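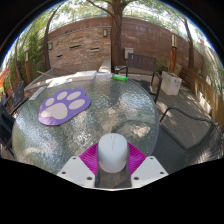 Gila Handling Group, Outdoor Sessions Team

Minutes of the June review meeting

Present: session leads, the hardware desk, the data desk and the safety contact. Apologies from the Nakell site.

The meeting opened at 9:15.

1. Minutes of the last meeting

Accepted with one correction. Item 4 should have said that the spare fingers are stored at the Govitz site, not at Gila.

2. Dropped objects during patio sessions

The hardware desk reported on the fault that stopped work in the second week of the outdoor sessions. Operators were using the hand-held grippers to pick up and set down small household objects on a glass-topped table. On one of the grippers the left finger began to close late. The trigger felt normal in the hand, so the operator had no warning. Objects tilted between the fingers and some fell.

Of 300 recorded picks with that gripper, 40 ended in a drop or a slip. The smooth, rounded objects were the worst. The computer mouse accounted for more drops than anything else on the object list.

The gripper was taken apart at the Govitz site. A screw on the left mounting plate had backed out far enough for the plate to shift under load. The ribbed finger itself was not damaged. The right side was tight. The screws had been put in without thread locker when the fingers were last changed, and the change had not been written in the log.

One session lead asked whether heat could have played a part, as the sessions ran through the warm part of the day. The hardware desk has no evidence either way. The gripper will be left in the sun for an afternoon and the screws checked before and after.

3. Safety

No one was hurt. In the most serious drop, a ceramic mug came down on the tabletop and broke. The glass held. The session continued for two more picks before it was stopped, and the meeting agreed that this was too long.

The safety contact said that the written rule covers broken glass but does not mention ceramics. It will be changed to cover any broken object. The operator puts the gripper down, the recording is ended, and no one reaches over the table until it has been cleared.

The contact also raised footing. Operators move around the table while watching the gripper, and chairs get left pushed out behind them. Chairs that are not in use are to be moved back before recording starts. A request to work in closed shoes only was agreed without discussion.

Ceramic and glass items are off the outdoor list until the repaired gripper has passed its test.

4. Recordings affected

The data desk has marked all 300 picks. The ones that ended in a drop will be kept in a separate folder and labeled as hardware faults. The others will be watched through for late closing. The desk has finished 125 of them and expects to complete the rest before the next meeting.

There was some disagreement about whether slips that the operator recovered should count as good picks. The Savchuk project has asked for recoveries in the past, but those were caused by the object and not by a loose plate. Left open. The data desk will ask Savchuk in writing.

5. Repair and test

The gripper has been rebuilt with new screws and thread locker on both plates. It will do 200 picks over a padded indoor bench before it goes back outside. Any late closing during the test means it returns to the hardware desk.

All other grippers are to be checked for loose plate screws at the start of each day. The check goes on the same sheet as the lens cleaning.

6. Actions

Hardware desk: run the indoor test and the sun check. Write up finger changes in the log from now on.
Safety contact: reword the breakage rule and send it to all sites, including Nakell.
Data desk: finish the viewing and write to Savchuk.
Session leads: add the screw check to the daily sheet.

7. Other business

The Nakell site has asked to borrow two grippers. Deferred until the checks are done.

The meeting closed at 10:20.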